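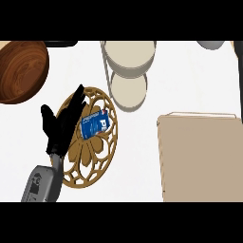 Tema 6. El turno como unidad de diseño

¡Hoy entramos en lo que más me gusta del curso! Un juego de estrategia por turnos vive de una pregunta muy simple: ¿qué puedo hacer ahora y qué dejo para luego? En Hirley, el prototipo de Sânziana Ilie, cada turno da tres acciones, y con eso basta para que una partida se alargue toda la tarde (avisados quedáis).

Conceptos para repasar
Coste de oportunidad: construir un granero es renunciar a un explorador.
Horizontes solapados: siempre hay algo que termina el turno que viene, y algo más dentro de cinco.
Niebla de guerra: en Brindard el mapa tiene 1000 casillas y se empieza viendo muy pocas - una maravilla para quien disfruta explorando.

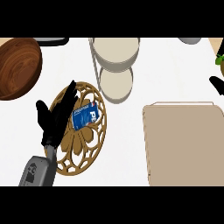 Fig. 1. Lata azul de Pepsi tumbada sobre un salvamanteles calado.

Práctica
Jugad una partida corta de Brindard, por parejas, y anotad en qué turno tomasteis la primera decisión difícil. Teodor Olteanu llegó al turno 203 sin declarar una sola guerra, ¡a ver quién lo mejora! Entrega: sábado 10 de marzo, en el aula 311 o por correo.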